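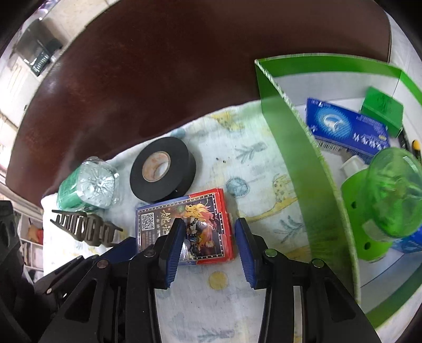 Two-finger hand grippers from the Munow kit over a tabletop sorting setup, with a card box, a roll of black tape and an open green and white box of mixed items.

Zunden opens orders for Munow, a hand-held gripper kit for teaching robots everyday tasks

SESTSIDE – Zunden is now taking orders for Munow, a kit that lets people record handling tasks with their own two hands and pass those recordings on to a robot arm. The first kits go out in September.

Munow comes as a pair of hand-held grippers. Each has two black fingers with ridged dark-blue pads on their inner faces, and a wide-angle camera that looks down over the fingertips. The operator picks up a gripper, does the job, and puts it down again. No robot has to be on the table while the recording is made, so a crew can work in a kitchen, a stockroom or a living room and carry everything home in one case.

The company spent its trial season on clutter. Recording tables were set with the kind of things people leave lying around: card boxes, rolls of tape, drink bottles, hair clips, small cartons. A printed cloth often went underneath, and glossy wrapping was welcome.

"We wanted tables that look like somebody's Saturday, with a patterned cloth and shiny packaging and a bottle lying on its side," said Amber Pearce, who leads the Munow project at Zunden. "A flat box on a soft cloth is a lovely problem! You go in a little too low and you're pinching fabric. People feel that through the handles right away and adjust, and those small corrections are what we want to keep."

During the trials, 12 operators made 4,000 recordings, and 89 percent of them passed the first quality check. Most of the rest were set aside for blurred views or for a hand passing in front of the lens. Zunden has since moved the grip back a little and added a tone that sounds when tracking drops out.

Each kit contains two grippers, a charging dock, a spare set of finger pads and a carrying case. Pads are held on by screws and can be changed at the table. The recording software, called Wragg, runs on an ordinary laptop and lines up the two camera views after each session. It can trim the start and end of a take, attach a task name and flag takes that should be done over.

New operators need a short practice session. Zunden suggests starting with one gripper and a single object, then bringing in the second hand once the first feels natural. Three practice tasks are included with the software – sorting, stacking and packing a box.

Munow is sold to labs, schools and small workshops, and a loan program is open to teaching groups that want to try a kit for one term. Replacement pads can be ordered separately.

Press contact: Amber Pearce, Zunden press desk, Sestside
© Zunden. All rights reserved. Back to top

Comments (3)

benchrat: Do the pads wear down fast on cardboard? Ours (different maker) went smooth in a month.

T. in the workshop: Glad to see a cluttered table for once. Is there a left-handed grip, or are both the same?

Zunden press desk: Both grips are the same shape, so either hand works. On cardboard wear, we're still collecting numbers and will post them with the September shipping notes.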